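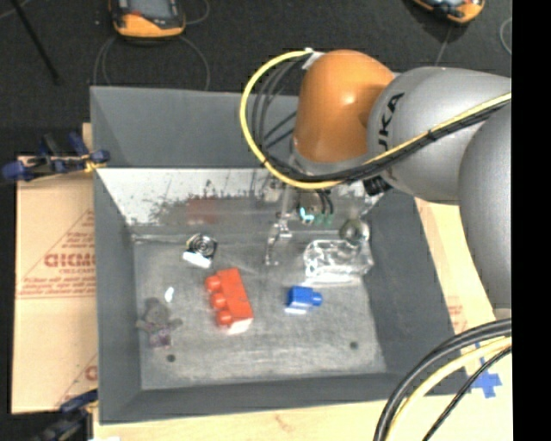
Progress Report to the Cenham Fund
Toy Block Sorting and Reuse, June to December
Submitted by Annelies Kuipers, December 28, 2019

1. Summary

The work funded under this grant covers the intake, sorting and reissue of used building blocks for the Vedura toy library. Sorting moved to the Mirzaei building in June. The station there is in regular use, and the main tasks in the work plan are on schedule. The bin liner and the labeling of reissued sets are behind, and both are covered below.

2. Work completed

We set up one large gray open-topped bin as the main sorting station. Its sides slope inward, so blocks slide down to the floor of the bin and can be reached without digging in corners. The smaller trays we used before were too shallow and blocks went over the edge.

Blocks are now checked for cracks, bite marks and worn studs before they are washed. Anything that fails is set aside for recycling. In this period 500 blocks were passed for reissue and 81 were rejected. Most of the rejects were split at the corners.

We made up 19 complete sets from the passed blocks. Ten of these are already out on loan. The rest are on the shelf waiting for labels.

3. Condition of the bin

The bin is sound but shows its use. The floor is scuffed and has pale scratches across it. The reflective inner wall at the back has vertical scratches, dark specks and smudges. None of this has held up the work. Wiping down at the end of each session removes loose dust but does nothing for the scratches.

The shine on the back wall is more of a nuisance. A bright block near it throws a blurred patch of color onto the surface, and sorters have reached for the reflection. A matte liner would fix this. We asked Distow for a price on one cut to fit and have not had an answer.

4. Problems and delays

Labels for the reissued sets were printed in the wrong size and had to be sent back. The replacements are expected after the holidays.

Single blocks still get left on the bin floor at the end of a session. Red ones are easy to spot against the gray, but gray and black ones get missed and end up in the next batch, which throws off the tally. The closing checklist now includes a look over the bin floor.

5. Budget

Spending is within the approved lines. The liner was not in the original budget. We would like to pay for it from the unspent portion of the washing supplies line and ask for your approval to do so.

6. Next period

- Fit the matte liner, if approved
- Label and release the remaining sets
- Start sorting the mixed boxes now in storage
- Send the final tally of passed and rejected blocks with the closing report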